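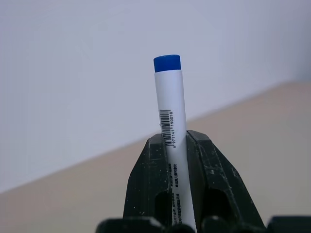

1/ Satine: is the "lost first album" really lost?
A thread, because my replies are full of people asking and I'm tired of typing the same thing.

2/ The story as usually told: Satine, power metal band from Ginemdale, record a full album before the debut. The label hates it. The tapes vanish. Twenty years of forum posts follow.

3/ I don't buy it. I think there were two demos and a lot of talk, and I think the talk got better every time the band had something to sell.

4/ Start with the source. Everything goes back to one interview Renzo Fabbri (vocals) gave to a fanzine after he'd left. He says "we had an album's worth of songs." Read it again. Songs. He doesn't say recorded, mixed, or mastered.

5/ By the time the reunion press release came out, "an album's worth of songs" had become "a complete unreleased album." Same singer, same year, new wording. Who changed it? The release isn't signed.

6/ Then there's the title. I've seen it called Ikodus, The Ikodus Tapes, and Songs for Ikodus. Ikodus is the name of a track on the second demo. It runs under four minutes and has a keyboard solo I wouldn't wish on anyone. If there's an album by that name, I'd like to see a track list that doesn't begin with the demo version.

7/ "But the tape trader lists!" OK. I have scans of three. Two of them list a 90 minute cassette as "Satine – Ikodus (full)." A 90 minute cassette is also what you'd use to put both demos on one side and a live show on the other. I own that exact tape. The live show is bad.

8/ The third list gives a running time that matches the two demos back to back, minus the intro. I'll let you do that one yourselves.

9/ Next, the pressing. A seller in April claimed to have one of 100 test pressings. Price: 856 euros, no returns. I asked for the matrix number. He sent me a picture of the sleeve. I asked again. He blocked me.

10/ Some of you have told me he's a respected dealer. Fine. Respected dealers can read the runout groove of a record they're holding.

11/ The drummer, Ruben Van den Broek, is the one person whose account hasn't moved. He's said from the beginning that they booked Rinaldi's studio, did drums and some bass for a handful of songs, ran out of money and went home. That sounds like every band I've ever known.

12/ People dismiss Ruben because he fell out with Renzo over publishing. Sure, he has a grudge. A grudge gives you a reason to be rude about the vocals, and he is. I don't see what he gains by saying the drums were finished.

13/ What would change my mind:
- a dated studio invoice for mixing
- a reel with vocals on it that isn't a demo take
- a matrix number
Any one of those and I'll post an apology and pin it.

14/ What won't change my mind: your cousin heard it at a party. A YouTube upload with 287 views and a drum machine on it. Satine did not use a drum machine. Whoever made that couldn't be bothered to fake the right band.

15/ I like this band, by the way. The debut is great, the second record is half great, and the ballad is still too long. Wanting more of it is normal. I'd buy the lost album tomorrow if somebody put it out with proper credits and dates.

16/ Which brings me to the box set. The announcement says "including material from the legendary Ikodus sessions." Material. Sessions. Notice that nobody's writing "album" now that there's a product people can return.

17/ My guess is we get Ruben's drums and the bass, with guitars and vocals added last winter, and a booklet that stays vague about which is which. Might even sound good. I'd still want it labeled.

18/ I've written to the label asking for recording dates per track. No answer so far. If they send them I'll add them here, whatever they say.

19/ And if you have a fourth trader list, send the whole page please, with the other bands on it. Cropped scans are no use to me.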